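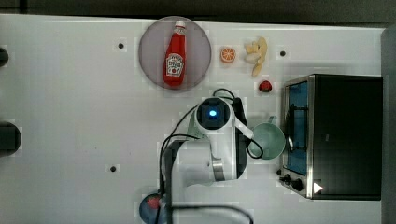 4. Planning a School Event Story

Handout for the student newspaper course, Skemham High School
Revised 18/09/2022

4.1 Scope
An event story covers one activity from the side of the students who took part. The subject for this unit is the fall choir visit to Wostley. Length is set by the page editor.

4.2 Before the interview
Read the activity notice and the program. Write 16 questions and mark the four that must be answered. Questions that can be answered with yes or no are rewritten.

4.3 During the interview
Record with permission. Take notes as well. Ask for the spelling of every name, including common ones. Class year is given by the student and checked against the office list.

4.4 Quotations
Exact words only go inside quotation marks. Fillers may be dropped; words may not be moved. A first-person piece is read back to the student before layout.

4.5 Filing
Drafts go in the Fison folder, with the slug in the first line. Captions are filed separately, 29 words at most. Late drafts move to the next issue.

Reading for next class: Dai packet, page 98.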